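Notebook – bimanual handling, phone set
6/9/21
Entry by Tyra Strand. Read by: Oda Hägglund (pending)

Purpose

Continue the comparison of the two placement policies on the Jutorness cell. Task is pick, regrasp between arms, place in a side-by-side row. Policy A is the Dalberg baseline, wrist views only. Policy B has the same weights for the wrist branches plus the fixed view, with the fusion layer retrained on the Bromia demonstrations (583 episodes after Oda's clean-up).

Set-up

Foam pads on both grippers, same batch as last time. Grip force limit unchanged. Arms homed before each block. Control rate 30 Hz. Lighting left as it was, no shades. The black tabletop reflects, and so do the screens, so I expect the depth estimate to be poor again and have switched it off for both policies.

Scoring as agreed with Ogundipe: a placement counts if the item ends flat, does not overlap its neighbour and is released without a second grasp. A regrasp in the air is allowed. Items touching edge to edge are scored as good.

Blocks of 6 trials, alternating A and B. Start poses drawn from the shared list, same seed for both.

Observations

Policy A closes early on dark items. The commanded width drops before the pads reach the edge, and the item turns in the grip. Confirmed in the log, joint 4 torque rises well ahead of contact on the other side.

Policy B waits longer before closing and the approach is straighter. It is slower per trial. I have not separated how much of the delay is the model and how much is the extra camera stream; need timestamps on both before claiming anything.

Both policies have trouble choosing a slot when the next item in the row is the same shade as the table. Policy B hovers, policy A commits and is sometimes wrong. Pale items give neither any difficulty.

Views from the wrist cameras and the fixed camera:
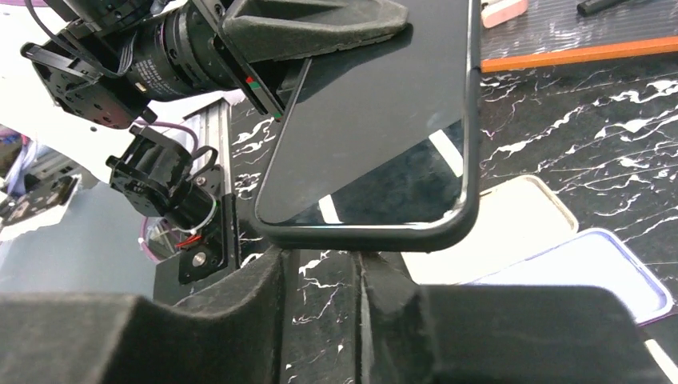
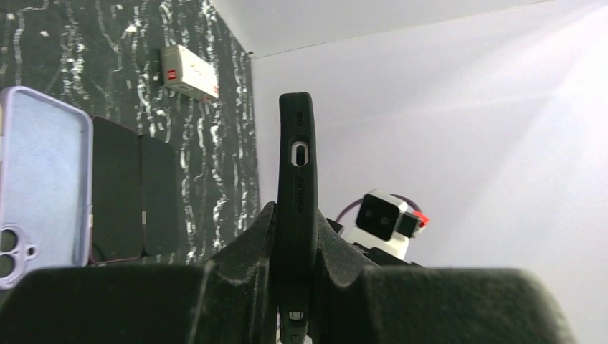
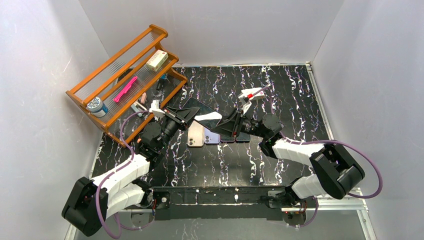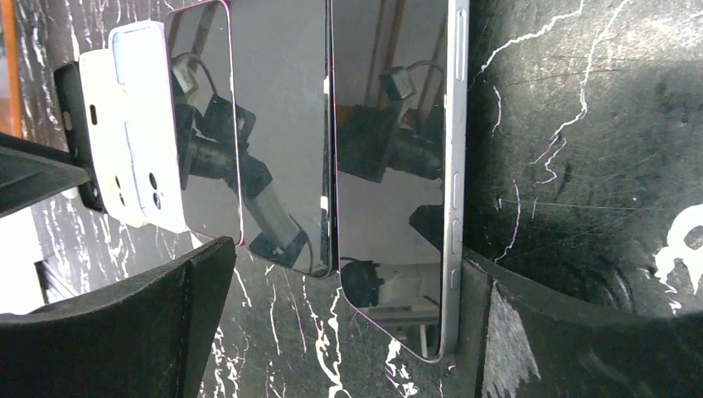 Problems

1. Lint on the pads. Does not seem to affect grip yet, but it will change friction over a long run. Brush between blocks and note it in the log.

2. Reflections of the arms in the screens. The segmentation mask on the wrist stream sometimes marks a reflected link as a real one. Try masking with the arm model before the encoder.

3. Two trials in block 4 have no fixed-view stream. Excluded for both policies so the pairs still match.

To do

– Add timestamps to all streams (Tyra)
– Rerun block 4 with the same seed
– Ask Ogundipe whether hovering past the time limit is a failure or a void trial. The scoring sheet does not say.
– Oda to check the fusion layer checkpoint. File date looks older than the Bromia clean-up.

No success rates entered until the checkpoint is confirmed.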